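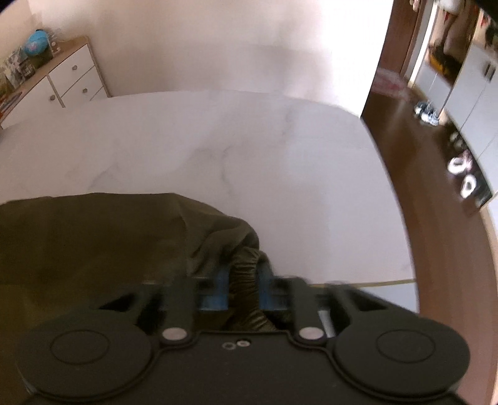 4.2 Changes in the folding task

Before the trial, garment folding at the Konholm service was done entirely by hand. Each worker took a piece from the pile, folded it, and passed it on for packing. Under the Waltix procedure, the same worker guides a hand-held gripper through the fold, and the recorded motion is later used to train the automated station. The study covered 300 garments handled in this way and 510 folded by hand, over 20 shifts.

Workers described the change mainly in terms of attention. Folding by hand had left them free to talk or to plan the next order. With the tool, they had to decide where to pinch the fabric before moving it, and soft pieces gathered into tight bunches between the fingers. Figure 3 shows the gripper closing on a dark olive-green garment, with a pale lilac corduroy piece on the same table.

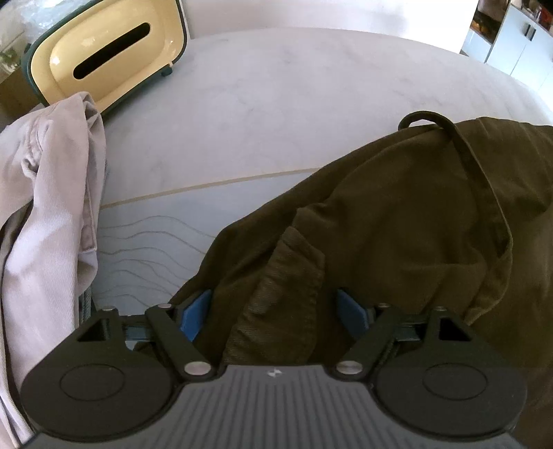
Page last modified: March, by Getsemaní Ibarra

Figure 3. Garment handling with the hand-held gripper.

Several workers asked that recording time be counted as skilled work in the pay scale. Management agreed to review the request but set no date. A second concern was pace. Hand folding had no fixed rate, while the Karras schedule assigned a target to each shift, and workers reported fewer short breaks as a result. These accounts are compared with the shift records in Section 4.3.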